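Do you really need to stir it?

A question for anyone who has ever been handed a glass rod and told to stir

Somebody probably told you once that stirring makes sugar dissolve. Your gran says it over the teapot. Your teacher says it with a beaker and a glass rod. It sounds so obvious that hardly anyone checks. I think we should check.

First, what does "dissolve" mean? When you drop salt into water, the grains break up into bits far too small to see, and those bits spread out between the bits of water. The salt hasn't gone anywhere. You could get it back by leaving the water in a saucer on a windowsill for a week. So if someone says the salt "disappeared", you are allowed to raise an eyebrow.

Now, does stirring do the breaking up? Lots of books for children say so. Some even show a little cartoon spoon smashing a sugar lump to pieces. I am not convinced by the spoon. Put a teaspoon of salt into a cup of water, don't touch it, and go and do something else. Look again tomorrow. With that little salt and that much water, you should find nothing left at the bottom. The water managed without a spoon.

What stirring does is move things along. The water right next to the salt gets very salty very quickly, and crowded water is slow to take in any more. A stir sweeps it away and brings fresh water in. So stirring changes how fast it happens. It doesn't change how much salt the water can hold in the end. Those are two separate questions, and grown-ups mix them up all the time.

How would you test it?

You need two glasses the same size, the same amount of water in each, and the same amount of salt. Stir one and leave the other alone. Time both.

Easy? Not quite. Is the water in both glasses equally warm? If one came from the kettle and the other from the cold tap, your test is spoiled, and you won't know whether it was the stirring or the heat that made the difference. Did you use the same spoon, filled to the same height? A heaped teaspoon can hold twice as much as a level one.

When I tried this in my own kitchen in May, the stirred glass took 34 seconds to go clear. I gave up waiting for the other one after 14 minutes. That sounds like a big win for stirring, but I only did it once, and once is not much of a test. Do it three times at least. If your numbers are different from mine, good. Trust yours and find out why.

Why a glass rod, then?

In a kitchen you stir with a spoon. In a laboratory you will often meet a thin glass rod. People will tell you this is because glass "doesn't react with anything". That is too strong. A few chemicals do attack glass. But it stands up to most of the ones you are likely to meet at school, and because it's smooth it is easy to rinse. A metal spoon might react with an acid. A wooden one soaks things up and then lets them out again in your next experiment, where you don't want them.

Rods do have a silly problem, though. They roll. Put one down on a table and it heads for the edge. If it doesn't fall, it picks up whatever is lying about – fluff, crumbs, the dust from somebody's sleeve – and all that goes into your beaker next time. A test tube rack gets round this. It was made for tubes, but a rod will stand in one of the holes perfectly well.
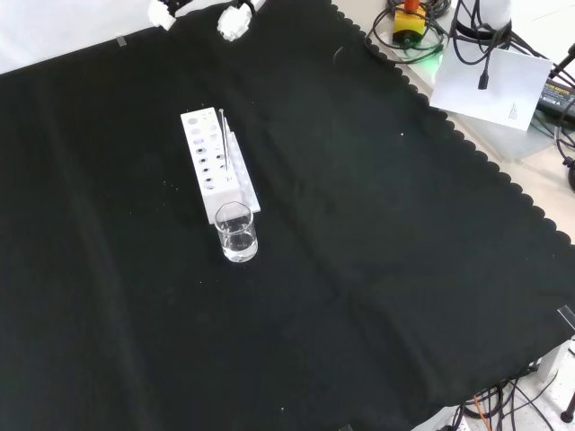 Two glass rods are standing up in the white rack, which has larger holes at one end and smaller ones at the other. The beaker in front has a clear liquid in it. Is it water? You can't tell by looking, and neither can I. Salty water and plain water look the same, and so do some things you should never sip. That is why scientists write labels, and why you never taste anything in a lab to find out what it is.

Mayuree Sangkhawat wrote in to say that her class had tried the two-glass test with sugar lumps and the unstirred lump fell apart on its own before anyone had picked up a rod, so she would like the cartoon spoon taken out of all the books. She also asked whether a square lump and a round one would take the same time. I don't know. I'd guess not, but a guess is only a place to start, so try it and write down what you get.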